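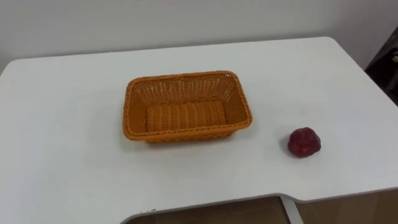
Clendska hat im September am Standort Serkau mit der Erprobung eines humanoiden Roboters für das Bestücken von Körben begonnen. Bisher legte das Team in der Kommissionierung pro Schicht 900 Teile von Hand ein.

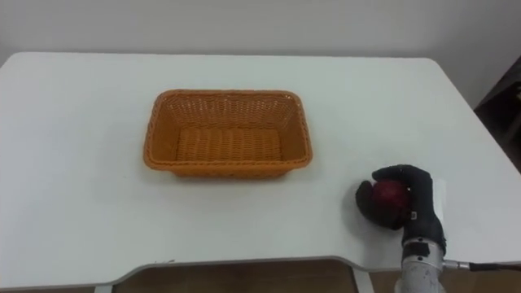

Greifen eines roten Balls neben dem Korb.

Vorgesehen sind 3.000 Greifzyklen je Objektklasse, rund 2.000 sind protokolliert. Fehlgriffe werden mit Objekt, Griffhöhe und Handstellung erfasst. Für die Beschäftigten verschiebt sich die Arbeit — weniger Einlegen, mehr Prüfen und Nachjustieren.
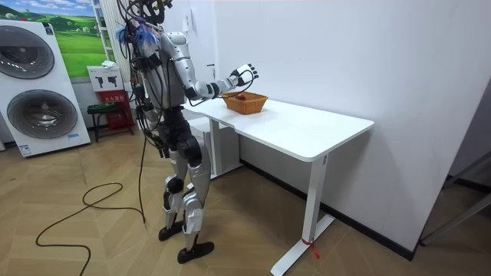 Die Einweisung dauert 10 Stunden und umfasst Not-Halt, Sichtprüfung der Hand und das Führen des Fehlerprotokolls. Sie zählt als Arbeitszeit. Die Eingruppierung bleibt vorerst unverändert, über eine Zulage wird noch verhandelt.

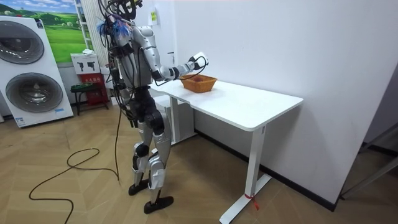 Perla Valdovinos hält den Schichtplan für zu knapp: Wer prüfe und zugleich protokolliere, brauche längere Wechselzeiten als bisher. Der Plan wird vor der zweiten Testphase überarbeitet.

10 Kommentare · 2 Mal geteilt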